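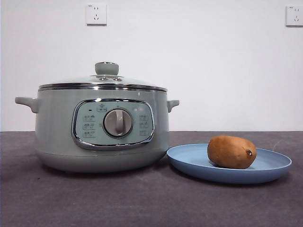
Potato, electric pot — Wednesday, December 14, 2022

Set-up: sage-green electric pot on the left, light blue plate to its right, one potato on the plate. Potato weighed at 174 g before it went on the plate. Water for the run is 1000 ml, measured in the jug and not by the marks in the pot.

Lid handling is the part to get right. Janka Gajdoš wants it lifted by the knob only and kept level, so that drips fall back into the pot. Lid alone is 388 g on the Durncombe scale. 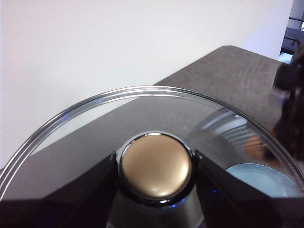 Glass lid held at the knob, blue dish under the right-hand side.

The knob screw had worked loose again. Tightened by 2 quarter turns, no washer fitted. Vojtěch has asked Lerkar for a spare and expects it in January.
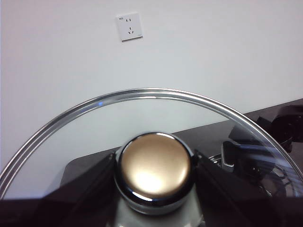

Glass to be wiped on both sides before each run — limescale shows up badly under the wall light. Plate stays on the right until Ľubica has checked the spacing.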